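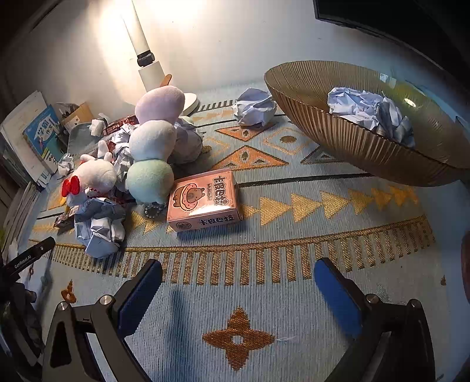 Toys and crumpled paper on the playroom rug.

Rentals > Dirno Cottage > Guest FAQ

Before you write to us, please have a look through these. Natsumi Morikawa answers the email and has typed the words "yes, there is a kettle" more often than any person should.

What time can we check in?
Any time after 4. If you get here at noon you are welcome to sit in the car and admire the hedge.

And check out?
By 11. The cleaners are prompt and will strip a bed with you in it.

Is there Wi-Fi?
There is something we pay for every month under that name. It works well in the kitchen, fairly well on the stairs, and in the back bedroom only when the wind is right. The password is on the fridge.

Can we bring the dog?
Up to 2 dogs, no extra charge. They may go on the old couch. They may not go on the new couch, and they will know the difference before you do.

Is the house good for small kids?
Yes. There's a stair gate, a high chair and a travel crib. Bring your own sheets for the crib. We ask that toys be off the floor when you leave, mostly for the sake of Ermanno, who vacuums in his socks.

How does the hot water work?
The tank does two decent showers and one brave one. Give it half an hour to recover. Please don't touch the dial marked 29. We don't know what it does either, and the plumber got vague when we asked.

Where do we buy food?
Cassim, at the bottom of the hill, has bread, milk and strong opinions about parking. For a real grocery run you'll need to drive to Jaludis. Both close early in December.

Can we use the fireplace?
Please do. Open the flue first. The lever is on the left, and it sticks.

We left something behind. Will you mail it?
Yes, if you cover postage. We hold things for a month. Phone chargers go in the drawer with all the other phone chargers, so you may have to describe yours in some detail.

What if we need to cancel?
Full refund up to two weeks ahead. After that it depends on whether we can fill the dates, and we do try.

Is there a kettle?
Yes, there is a kettle.

Last updated 13/07/2025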